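Vovero compares two grippers in kitchen trial

Vovero has finished a side-by-side trial of 2 robot grippers, the Doven and the Wurnovus, on everyday kitchen items. Each gripper made 116 pick attempts on bowls and flatware, with a time limit of 30 seconds per attempt. 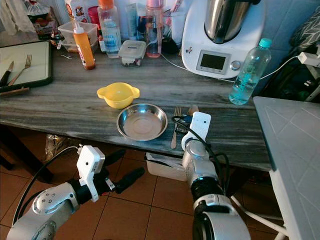

Two-arm setup at a kitchen counter, with a steel bowl and a fork within the work area.

The Doven did better on bowl rims. The Wurnovus was more reliable on thin handles but slower to close - a point the team plans to look at again in December.

"Forks gave us the most trouble," said Eyvindur Þórarinsdóttir, test lead at Vovero. "The fingertips matter more than the grip force."

Controller settings were the same for both. A second round of some 100 attempts will use new fingertips from Vestergaard.

Press contact: Gunnlaugur Bisgaard, Vovero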